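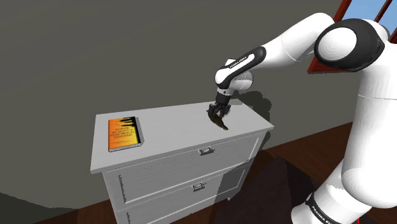

Kaj Kárason
Mar 12, 2019

1/18
I want to write a thread on goiter, the swelling of the neck. Few people in rich countries think of it now, but for a very long time it was so common in some valleys that a person without it looked strange to the neighbors.

2/18
First the simple part. The thyroid is a small gland in the front of the neck. It needs iodine to make its hormones. When the food does not contain enough iodine, the gland works harder and grows. Sometimes it grows to the size of a fist, sometimes much more.

3/18
Iodine is plentiful in the sea and poor in many mountain soils. So the old goiter regions on the map are mostly high or far from the coast: the Alps, the Himalayas, the Andes, and also the land around the Great Lakes in North America.

4/18
Chinese medical writers recommended seaweed for swellings of the neck many centuries before anyone knew the word iodine. In Europe the doctors gave burnt sea sponge. Both contain iodine, so the treatment could really help, although the explanation for it was wrong.

5/18
The explanations were many. Snow water was a favorite one. Roman authors already blamed the water in the Alps, and this belief lived until the 19th century. Other people blamed bad air in narrow valleys, or carrying heavy loads on the head.

6/18
I can understand the water theory. You see one village with goiter, and the next village with almost none, and they drink from different springs. What else would you suspect? I think I would have blamed the spring also.

7/18
Iodine itself was found in 1811 by accident. A French maker of saltpeter was working with the ash of seaweed, because saltpeter was needed for gunpowder in the wars. He added too much acid and saw a violet vapor. The name comes from the Greek word for violet.

8/18
Some years later, in 1820, a doctor in Geneva thought: if burnt sponge helps, and the sponge comes from the sea, maybe iodine is the useful thing in it. He gave it to his patients as drops. Many necks became smaller. 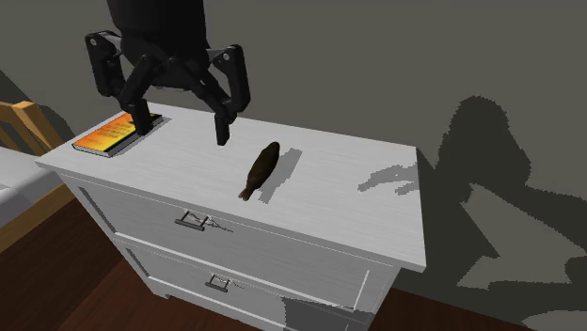
9/18
Then came the trouble. People took the drops without any control and in large doses. Some became very ill, with a fast heart and great loss of weight. Iodine got a bad name, and many doctors stayed afraid of it for decades.

10/18
My friend Joanne Dawber, who reads old medical books with much more patience than me, wrote to me that this is the part of the story she likes least. The right substance was on the table in 1820, and the dose was the problem. It took another century to come back to it.

11/18
There were also small trials in France in the middle of the 19th century, with iodine given in some districts. The doses were again too high, there were side effects, and it was stopped. A French chemist had already suggested adding a little to the salt. He was right, but very early.

12/18
I should say something on cretinism, which is the old medical term and not a nice one today. When the mother has a strong lack of iodine in pregnancy, the child can be born with serious damage to the brain, hearing and growth. This was the heavy side of the disease, much worse than the neck.

13/18
Travelers in the Alps wrote about such families as if they were a kind of attraction. I find these pages hard to read. I have copied several into my notebook, and that notebook has 152 pages, but I will not quote from them in this thread.

14/18
The change started in two countries at nearly the same time. In Ohio, from 1917, schoolgirls in the city of Akron received small amounts of iodine twice a year. Very few of those who took it developed a goiter. Among the girls who did not take it, many did.

15/18
In Switzerland, a country doctor mixed the iodine with salt by hand, with a shovel, and gave it to families in a mountain village. The amounts were tiny compared with the old drops. The necks of the children became smaller and the people stayed healthy. In 1922 the first canton began to sell iodized salt.

16/18
Michigan followed in 1924. The medical examiners for the army had noticed in the First World War how many young men there had large thyroids. Some could not close the collar of the uniform. After the salt came, goiter in schoolchildren went down very quickly.

17/18
Why salt? Everybody eats it, poor and rich, in quite steady amounts, and it is cheap to treat. Bread and milk were tried also, and chocolate was given to children in some places - I would have volunteered for that one.

18/18
It is not finished. Iodine lack still exists, also in Europe, partly because much of the salt we eat is now in ready food, and the factories often use the kind without iodine. For your own thyroid please ask a doctor and do not take drops because of me.

Small correction to 5/18: the Roman authors wrote about water as a cause in general, and the snow part was added to the story later. I mixed the two, sorry.

Several people ask for the next one. It will be on rickets and cod liver oil, but not before July, I have too much work until then.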